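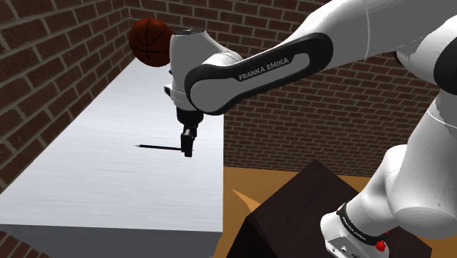
The four-day school week is back on the agenda in Flivthorpe, and I have been told twice this month that I must be against it out of habit. I am not against it. I would like somebody to show me their sums.

The proposal going to consultation is simple enough on paper. Our secondary schools would close on Fridays, the other days would run longer, and everyone would be happier. Hoston is held up as the place that has already done it. Ask what happened in Hoston, though, and you get a leaflet. The leaflet says 695 parents answered a survey and that most were "satisfied or very satisfied". It doesn't say how many were asked. It doesn't say what they were asked either, and I have filled in enough of these forms to know that "Do you welcome more family time?" is a question with one polite answer.

I have nothing against family time. My own two would vote for a one-day week, possibly less. But the family in these leaflets always seems to have a parent at home on a Friday, a garden, and a grandmother within walking distance. The family I know best works shifts at the Cirillo warehouse, where Friday is the busiest day of the lot. When I asked at the public meeting where those children were meant to go, the answer was "enrichment partners". I wrote it down. I still couldn't tell you what one is, or who pays it.

Then there is the length of the other days. Lessons would finish at half past four. In winter the country buses would be dropping eleven-year-olds on unlit lanes well after dark, and the last one out to the villages leaves before the new bell in any case. The bus company says it will "look at" the timetable. It has been looking at the shelter on Mill Road since I moved here.

The money is the part I find hardest to swallow. The saving for each school is put at £3000 in heating over a winter, a very round figure for something supposedly read off a meter. Even if you accept it, set it beside what a Friday's childcare costs a parent over the same months and you can see who is doing the saving. The radiators go off at school and come on in several hundred kitchens.
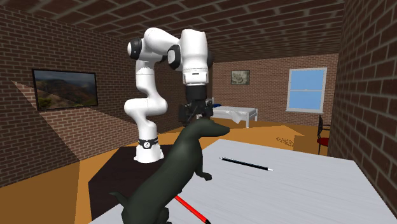

Dorottya Bognár wrote to me after I made some of these points in August, and her letter deserves a fair hearing. Teachers are leaving, she says, and they are leaving because they are tired; a school that can offer a free Friday will fill its vacancies and a school that can't will go on running maths with whoever is available. "You are comparing the four-day week with a five-day week that no longer exists," she wrote. Her son had 3 science teachers in a year, and one term with none at all.

That is the best argument I have heard for it, and it is odd that the leaflet leaves it out. I suspect it was left out on purpose. If the plan is really a way of keeping staff, parents might ask whether there are other ways of keeping staff, such as paying them properly or cutting the paperwork they do on Sunday nights. Those cost money. Shutting the doors on Friday costs nothing, at least to the people making the decision.

I'd also want to know how long the effect lasts. If Hoston poaches teachers from us by offering Fridays off, and we then offer Fridays off too, nobody has any advantage and the children are still at home. The report by Seraina Pfister, which supporters like to wave about, says as much on its last page — I do wonder how many of them got that far.

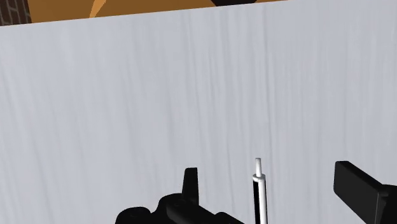
My other worry is about what gets squeezed. Head teachers promise that not a minute of teaching will be lost, and perhaps it won't be, if you count minutes. A fourteen-year-old in the last lesson of a very long Tuesday is not learning French at the rate she was at ten in the morning. Anyone who has sat through an afternoon of training at work knows this perfectly well. And when something has to give, I'd put my money on choir, chess and the football fixtures, which used to live in the hour after school and now have no hour to live in.

What would change my mind? A proper trial in one school, Grollier Road for instance, with the attendance and exam figures published whether they flatter the idea or not. A written promise of supervised places on Fridays, with the price on it. A bus timetable. I don't think these are unreasonable things to want before rearranging the lives of every family in the district.

The consultation opened on 01/12/2025 and the form has a box for comments, which takes 300 characters. I have used mine to ask for a bigger box.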